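Kitchen-sorting arms at Clirorard sidelined after basket incident

4 Sep 2021

The two-armed robot that has spent much of the year learning to clear a toy kitchen at the Clirorard test hall was switched off this week after one of its arms declined to let go of a basket. The lab's report calls the event "an unplanned retention of the container." The container was a basket for plastic food.

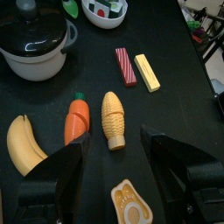
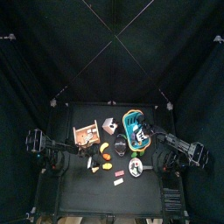 Toy food on the black table at Clirorard, close to the gripper and from overhead.

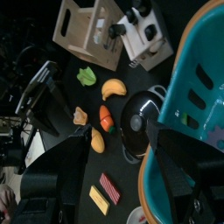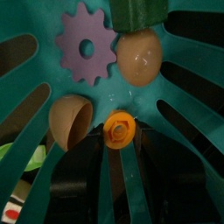
According to the report, which Clirorard posted on its website along with a diagram of impressive complexity, the trouble began during a routine afternoon of sorting. The task is one that most three-year-olds have mastered and lost interest in. The arms pick up play food and put it in a basket. When the basket has what it needs, the arms stop, go back to their resting position and wait to be told they did well.

On this run the right arm went into the basket with its fingers a little wider apart than usual. When it came up again, the basket came with it. One finger had passed through a slot in the plastic, and the software, feeling resistance, concluded that it had a very good hold on something valuable. It tightened its grip.

What followed took 20 seconds and fills eight pages. The arm lifted the basket, carried it to the place where the basket ought to have been, and tried to put the basket in it. Failing to find a basket there, it went looking. The left arm, which had its own job to do and had been told that the right side of the table was none of its business, carried on offering vegetables to the spot where the basket used to be.

The collision guard is supposed to stop both arms if either one meets something it doesn't expect. It did not, and this is the part that has people at Clirorard speaking in careful sentences. The guard watches the arms. It had never been told that an arm might be wearing something, so it measured the distance between two bare grippers and found it perfectly satisfactory, right up to the moment the basket struck the other arm at the elbow.

Damage was light. A finger pad has been replaced, a cable cover has been glued, and a quantity of plastic produce went on the floor. The hall was occupied at the time, but the report says that all staff were outside the marked line and that the arms were stopped by hand with the red button, which worked as red buttons should.

The lab was slower to explain why the button was needed at all. The arms run on a controller from Thygesen, which supplies the motors and the safety software in one box. The program that decides what to pick up comes from Marell, a smaller outfit across town. In the days after the stoppage the two companies issued statements that agreed on nearly everything except whose basket it was.

Thygesen said its guard had performed exactly as specified and that the specification did not mention baskets. Marell said its software had been asked to hold on firmly to whatever it was holding, and had done so. Both firms said safety was their highest priority. Both said they looked forward to the other's findings.

Clirorard, which owns the table, the arms and the food, has taken a middle position. Its report finds that the force limit on the right gripper had been raised in January, when the arms kept dropping things, and was never lowered again. Under the old setting the finger would have slipped back out of the slot and the day would have gone on as dully as planned. A note asking for the limit to be put back was found in the maintenance log. It was marked "low."

The report also admits to a problem of habit. Small snags with the basket had come up before, and the people running the sessions had got used to reaching for the pause key, freeing the finger and starting over. Those stops were entered in the log as "operator adjustment," a heading that also covers straightening the tablecloth they no longer use. A search of the log for the words "snag" or "stuck" would have found very little. A search for "adjustment" finds some 300 entries, and the lab is now reading them all.

Several changes are in hand. The grip limit has gone back to its old value. The guard will be given a rough idea of whatever the arm is carrying, so that a gripper with a basket on it counts as something larger than a gripper. Any lift that weighs more than the food it is meant to be will stop both arms at once. Marell has also added a check that the basket is still on the table before anything is put into it, and describes this as "enhanced container awareness."

The arms must now complete 90 hours of supervised running before they are allowed to work through a full session at normal speed. For the first part of that they will move slowly enough, the report notes, that staff may wish to bring something to read.

Not everyone has found it amusing. Drommont, the kitchen-equipment company that pays for a share of the work and hopes someday to put a pair of these arms near real pots, has asked for a review before it signs up for another year. Its letter, attached to the report, points out that a plastic basket weighs very little and that the things found in commercial kitchens often weigh more and are sometimes full of hot oil. It asks what the guard would have made of a fryer. Clirorard's reply thanks Drommont for the question and promises an answer in due course.

There is a fair point under the comedy. A machine that drops a toy has failed in a way everyone can see and sweep up. A machine that takes hold of the wrong thing and then reports success will go on reporting it until something gets hit. For the whole of the 20 seconds, the status screen at Clirorard showed a green light and the words "grasp confirmed." The report recommends new wording, and a different color.

Other work in the hall was not affected. The basket was inspected, found to be undamaged and returned to service. It now has an entry of its own in the equipment register, under "hazards."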